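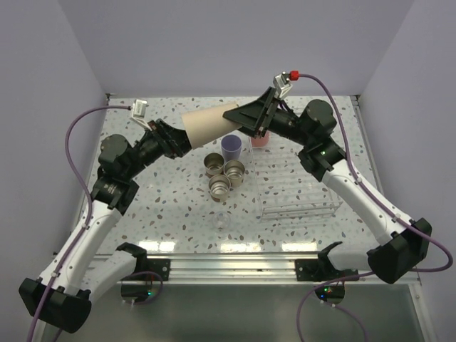 The Kocsis Duo is a complete two-arm bench cell for teams that want to work on tabletop handling and don't want to build the furniture first. It comes from Ernico as one unit: two arms, two grippers, two wrist cameras, a tabletop and three walls. Because the arms stand at the two front corners and reach inward, they can meet above the center of the table and hold one object between them, as with the cardboard tube, which has one gripper at each end. Many two-arm kits can place the arms side by side but leave the shared area too small for this kind of work.

Home | Products | Bench cells | Accessories | Support | Contact

Kocsis Duo bench cell

Print this page | E-mail this page

What is it for

Most of our customers use the cell for two kinds of task. The first is holding and passing, where both arms must agree about one object. The second is sorting and putting away: cups, bowls and other small household things that have to go from the table into a rack. The second sounds easy, but it is the one which gives more trouble. Clear glass is hard to see on a speckled surface, and shiny metal shows reflections of the lights. We recommend to start with colored plastic cups and go to glass and metal later.

The arms

Both arms are the same model and can be exchanged left to right. The links are white and the motor housings are black. Each arm stands on its own black base at the front corner, and a small green light shows on the joint when the arm has power. The gripper is a parallel type with wide, flat fingers. The fingers are a wearing part. One set of spare fingers for each arm is in the box, and you can change them with the key delivered with the cell.

The cameras

Each gripper carries a small camera, and one purple cable goes from it down along the arm. Please leave a generous loop at the wrist. If the cable is pulled too tight, the connector will suffer before the cable does. Ernico offers replacement cables in two lengths.

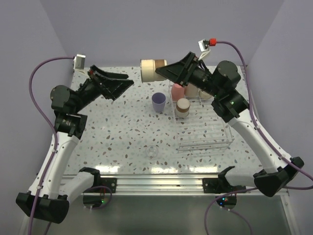
Kocsis Duo with rack and cups, right gripper holding a cup on its side.

The table and walls

The tabletop is white with small speckles in brown, gray and blue. The walls are a light lavender gray, which keeps the background calm for the cameras. At the front there is an aluminum rail with grooves, so you can fix your own brackets without drilling. The surface is a little glossy, and lamps directly above will make bright patches on it. If this disturbs your work, turn the lamps toward the back wall – a mat is also possible, but it must be flat up to the edges.

Software

The cell is delivered with Samari, our control program, version 12. Samari moves both arms from one script and stops both if one of them meets too much resistance. Tasks written for the older single-arm cell can be opened, but positions have to be taught again. Prudotik, the recording module, is sold separately. It saves joint positions and both camera pictures with the same clock, up to 200 sessions before the internal disk should be emptied.

Delivery and service

The cell is shipped assembled on a pallet, total weight 129 kg. You need two persons and a stable floor. Orders placed before the end of June are already on their way, and new orders are accepted again from July 2019. Warranty is 2 years on arms and motors. Gripper fingers and cables are not included in the warranty.

For a price, please write to us with your country and tell us if you want Prudotik – we will answer with a full offer including transport.

Contact | Terms of sale | Copyright Ernico, all rights reserved | Back to top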